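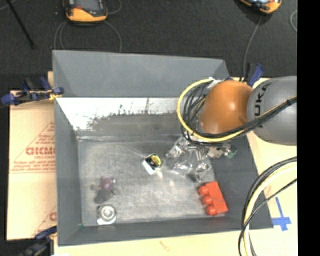
The arm over the grey bin at our Vadska shop. Clamps, blue tape and all.

About us (and about the day the cable let go)

Hi, I'm Merja Sjöberg, and I run Mundov with Onni Laitinen and Hok-lam Ko. We set up bin-picking cells for small warehouses, the kind of places with 40 different odd-shaped things in a tub and one tired person sorting them. There are 8 of us now. When we started it was Onni, me and a very loud air compressor.

Most pages like this one tell you how reliable everything is. I'd sooner tell you about our worst afternoon, as it's the reason we work the way we do.

It was in September, at a customer's site in Garnach. Our arm had been picking happily all morning and we'd gone off for sandwiches (never again, by the way, not all at once). The cables running along the arm had been tied too short. Every time the wrist turned all the way round it tugged on the plug, and on one of those turns the plug came out. The gripper lost its signal while it was holding a full jar of paint over the bin. You can guess the colour of Onni's boots when we got back! Nobody was near it, thank goodness, but the arm kept on with its program for another 34 seconds, waving an empty gripper at the bin, and that bothered me a lot more than the paint did.

We paid for the clean-up and pulled the cell out of service for six days. Heikki Huttunen, who'd only just joined us, went through the whole thing and found two faults: the short cables, which were our doing, and a stop signal that should have tripped when the gripper went quiet and didn't, which was also our doing. I rang the customer and said so. They're still with us, and they still bring up the boots.

So now every arm gets a proper loop of slack at the wrist, tied off at both ends, and we run it through its full turn by hand before it's allowed near a job. Bins get clamped down. If the gripper stops talking, the arm stops moving, and Irja Vuorinen pulls the plug on purpose before every handover to prove it. She enjoys this a bit too much.

If you've got a tub of awkward things that need picking, or an arm that's misbehaving (ours or somebody else's, we don't mind), come by the Vadska shop and have a look. Ask for Hok-lam if it's about software and for me if it's anything else.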